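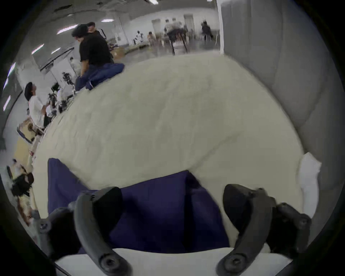

4. 衣類スチーマー Rondby の準備と使いかた

2022年10月12日改訂

この章では、箱から出したスチーマーを組み立てて、水を入れて、最初の一着にかけるところまでをやります。付属の説明書は図が小さくて字も細かいので、私が自分の家で使いながら書きためたメモを、順番に並べなおしました。前の版を読んでくださった方は、4-3のカートリッジの向きと、4-6の濃い色の服のところだけ見直してもらえれば十分です(ほかは言い回しを直したくらいです)。

4-1 箱の中身を確かめる

箱を開けると、上の段に本体、下の段にホースとポールが入っています。ポールは袋に入ったまま底にぴったりはまっていて、私は最初、入っていないのかと思って販売店のClandsteadに電話をかけそうになりました。底の厚紙を持ち上げてみてください。

入っているもの：
・本体(タンク付き)
・蒸気ホースとヘッド
・伸縮ポールとポール受け
・ハンガーフック
・布用ブラシ
・水あか取りカートリッジ(Zawadzka製)
・耐熱ミトン、片手分

ミトンは右手にも左手にもはめられる形です。延長コードは入っていません。

メモ：箱は引っ越しのときに役立つので取っておきたいところですが、けっこう場所をとります。私は内側の仕切りだけ捨ててたたみ、クローゼットの奥に立てています。保証書は箱のふたの裏に貼ってあるので、箱を処分するなら先にはがしておいてください。

4-2 組み立てる

床の平らなところでやりましょう。じゅうたんの上だと本体が少し傾いて、ポール受けのねじが斜めに入ってしまいます。うちは畳なので、薄い板を一枚敷いています。

1. 本体を立てて、背面の丸いふたを外します。ふたは爪で引っかかっているだけなので、下から指を入れると外れます。
2. ポール受けを差し込んで、付属のねじを手で締めます。ドライバーは使いません。
3. ポールを受けに立てます。矢印のついた面を手前にしてください。
4. ポールのつまみをゆるめ、自分の肩くらいの高さまで伸ばして締めます。
5. ハンガーフックをいちばん上に押し込みます。カチッと音がするまで押してください。
6. ホースの根元を本体の口に合わせて、右に回します。
7. ヘッドをフックの横の受けに掛けます。
8. 全体を軽くゆすってみて、ぐらつくところがなければ完成です!

手順6でうまく回らないときは、たいていパッキンがねじれています。いったん外して、黒い輪を指でなぞってならしてから、もう一度どうぞ。力いっぱい回すと口のほうが欠けます(前に使っていた機種で、私は一度やりました。取り寄せた部品が届くまで、ずっとしわしわのシャツで過ごしました)。

注意：ホースが途中で折れたままになっていると、蒸気が戻ってヘッドから熱い水が飛びます。組み立てたあと、ホースがゆるく弧を描いているか見ておいてください。

4-3 水とカートリッジ

水は水道水でかまいません。お湯を入れれば早く温まりそうな気がしますよね。私もそう思ったんですが、タンクに入れていいのは38度までの水です。それより熱いと、タンクの継ぎ目が傷むと説明書にあります。冬場にちょっとぬるい水を入れるくらいなら問題なしです。

香りつきの水、柔軟剤を溶かした水、アロマオイルは入れないでください。いい香りにしたい気持ちはよくわかります。そういうときは、かけ終わった服をつるしてから、リネン用のスプレーをひと吹きするほうがきれいに仕上がります。

カートリッジのつけかたです。

1. タンクを本体から外して、さかさまにします。
2. キャップを回して開けます。
3. Zawadzkaのカートリッジを袋から出し、コップの水に5分つけておきます。
4. 細いほうを奥に向けて、タンクの口に差し込みます。
5. 水を線まで入れ、キャップを閉めて本体に戻します。

前の版では手順4を「太いほうを奥に」と書いていました。逆でした、ごめんなさい! 太いほうから入れても途中まではすっと入ってしまうので気づきにくいんです。キャップが最後まで閉まらなかったら、向きを疑ってください。

メモ：カートリッジを水につけると、細かい粉が出てコップの底に沈むことがあります。そのまま捨てて、新しい水で軽くゆすげば使えます。交換の時期は、中の粒の色が変わってきたころ。私はタンクのふたの裏にマスキングテープを貼って、替えた月を鉛筆で書いています。

4-4 はじめてスイッチを入れるとき

いきなり服にかけないで、空だきならぬ「空ぶき」を一度やっておきましょう。新しいホースの中には工場で残った水気やにおいがあるので、それを先に追い出しておくわけです。

1. 窓を少し開けます。
2. プラグを壁のコンセントに直接差します。
3. ダイヤルを「強」に合わせます。
4. ランプの点滅が終わるまで待ちます。
5. いらないタオルに向けて、8分ほどと言わずきっちり8分、蒸気を出し続けます。
6. ダイヤルを「切」に戻し、ヘッドをフックに掛けて冷まします。

ゴムっぽいにおいがしても、初回なら心配いりません。二回目もまだにおうようなら、もう一度同じことをくり返してください。うちのは二回で消えました。

出はじめの蒸気には水滴がまじります。これは毎回そうなので、服に向ける前にタオルへひと吹き、を習慣にしておくと楽です。私は小さいタオルを一枚、ポールに結びつけっぱなしにしています。見た目はよくないけれど、探さなくてすみます。

注意：蒸気の出ているヘッドを、顔や手やペットに向けないこと。猫のいるお宅では、ホースがゆれるだけで飛びついてくるので、終わるまで別の部屋にいてもらいましょう。

4-5 基本のかけかた

つるしてかけるのが基本です。シャツでもワンピースでも、ハンガーに掛けて、いちばん上のボタンだけ留めます。すそを空いた手で軽く引っぱって、ヘッドを上から下へゆっくり動かします。往復させるとせっかく伸びたところがまた寄ってしまうので、下まで行ったら離して、また上からです。

空いた手のほうには必ずミトンをはめてください。布の裏から抜けてくる蒸気はかなり熱いです。「ちょっとだけだから」とミトンなしでやって、人差し指の先を赤くしたのは私です。

部分ごとのこつをいくつか。

えり：裏から先に。表は仕上げにひとなでくらいで形が出ます。

そで：縫い目を合わせて、手首側を持って引っぱります。ふくらみのあるそでは、中に丸めたタオルを入れておくと形がくずれません。

ポケット：口を広げて、内側に先に蒸気を入れます。表からだけかけると、ポケットの布の形が表に浮いてきます。

ズボン：ウエストを下にしてすそを挟み、重みを利用します。折り目をつけたい場合は、正直なところアイロンの仕事です。スチーマーでぴしっとした線を出そうとすると、時間ばかりかかってがっかりします。

ニット：ヘッドを浮かせて、布に触れさせずに蒸気だけ含ませます。ふわっと戻ってくるのを見るのは、この道具でいちばん楽しいところだと思っています!

かけ終わった服は、すぐにたたんだり着たりしないで、しばらくつるしておいてください。まだ湿り気が残っているうちに腕を曲げると、ひじの内側に新しいしわがつきます。出かける直前にかけるくせのある人(はい、私です)は、着替えの順番を変えて、先に一着かけてから顔を洗うようにするとちょうどいいです。

4-6 濃い色の服

紺や黒の服は、てかりと白い筋が目立ちます。てかりはヘッドの押しつけすぎ、白い筋は水あかが原因のことがほとんどです。カートリッジを正しく入れていれば白い筋のほうはまず出ません。

1. 服を裏返します。
2. 洗濯表示を見ます。スチームに×がついていたら、そこでやめます。
3. すその裏など、見えないところで試します。
4. ダイヤルを「弱」にします。
5. ヘッドと布のあいだをあけて、上から下へかけます。
6. 表に返して、布用ブラシで毛並みの向きにそってなでます。

手順6のブラシは、ヘッドから外して手で持って使うほうがやりやすいです。つけたままだと重くて、つい押してしまいます。

もうてかってしまったところは、蒸気をたっぷり含ませてからブラシで起こすと、いくらか落ち着くことがあります。すっかり元通りとはいきません。制服のおしりのあたりなど、長年すれてできたてかりは繊維そのものがつぶれているので、クリーニング店に相談してください。

つるせない服は、平らな台の上に厚手の布を敷いて広げ、少しずつ場所をずらしながらかけます。台そのものが熱や湿気に弱いと輪じみができるので、布は二重にしておくと安心です。伸びやすいカットソーや、肩ひものないもの、子ども服の小さいものは、私はだいたいこっちでやっています。
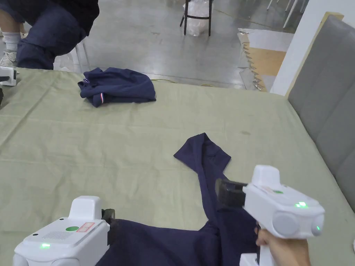

Ghazala Tanoliによると、台の上でかけるときは、敷く布も服と近い色にしておくほうがいいそうです。白いタオルを敷いて新しい紺のTシャツに蒸気をあてたら、タオルにうっすら青い色が移り、しかも白い綿ぼこりがTシャツのほうにびっしりついてしまった、どちらも落とすのに手間がかかった、とのことでした。

私はずっと白いバスタオル派だったので、これを聞いてさっそく古いグレーのシーツをたたんで使うことにしました。シーツだと毛羽が出ないので、ブラシをかける手間も減ります。買ったばかりの濃い色の服は、先に一度、単独で洗っておくとなおいいですね。

4-7 寝具とカーテン

敷布団やマットレスにもかけられますが、服とは気をつけるところが違います。中綿は湿気を吸うと、なかなか乾きません。表面をさっとなでるだけにして、同じところに蒸気をとどめないでください。かけたあとはシーツをかぶせないで、風を通します。11月を過ぎて窓を開けておくのがつらくなったら、布団乾燥機か扇風機の弱い風をあてるのがおすすめです。

羽毛布団は、側生地のしわをとる程度にとどめます。電気毛布と低反発の枕にはかけないでください。これは説明書にもはっきり禁止と書いてあります。

カーテンはレールに掛けたままでできます。ここでUsnessの延長ホースがあると断然楽です。標準のホースだと、背の高い窓の上まで届かせようとして本体を持ち上げたくなるんですが、それは絶対にだめです。中の湯がゆれて、ヘッドから飛び出します。踏み台に乗るなら、電源コードを踏み台の脚で踏んでいないかも見ておいてください。

メモ：Usnessの延長ホースは、根元の口が標準品より固めです。最初の一回だけ、口のまわりをぬるま湯で湿らせてからはめると、すんなり入ります。

4-8 終わったら

1. ダイヤルを「切」にして、プラグを抜きます。
2. ヘッドをフックに掛け、ホースをまっすぐ下にたらします。
3. 手でさわれるくらいまで冷めるのを待ちます。
4. タンクを外し、残った水を捨てます。
5. 本体を流しに傾けて、底の栓を開け、中の水も出します。
6. 栓を開けたまま、風通しのいいところに置きます。

いちばん忘れやすいのが手順5です。タンクを空にしただけで安心してしまいがちで、本体の中にはまだ水があります。そのまま片づけると、次に使うときに茶色っぽい水が出ることがあります。もし出てしまったら、4-4の空ぶきをもう一度やって、透明な蒸気になってから使ってください。

栓は小さいのでよくなくします。私は流しの排水口に落としかけて以来、ひもをつけてダイヤルに結んでいます。

4-9 困ったとき

蒸気が弱い：まずホースの折れを見ます。次にタンクがきちんとはまっているか。どちらも問題なければ、カートリッジの替えどきかもしれません。

ヘッドから水がたれる：温まりきる前に使っているか、ヘッドを下向きにしすぎています。ホースを一度高く持ち上げて、中にたまった水を本体に戻してください。ゴボゴボという音がしますが、故障のしるしではありません。

ランプが消えない：電源を抜いて冷ましてから入れ直します。それでも変わらなければ使うのをやめて、Clandsteadの窓口へ。保証書に貼ってある番号を聞かれるので、手元に用意しておくと話が早いです。

ポールが下がってくる：つまみの締めが甘いか、冬のコートなど重いものを掛けすぎです。コートは鴨居やドアのフックにつるして、ポールはヘッド掛けとしてだけ使いましょう。

本体がカチカチ鳴る：冷めていくときの音です。使っている最中に大きく鳴るようなら、水が足りているか確認してください。

水あかの掃除のしかたと、カートリッジの注文方法は次の章に書きました。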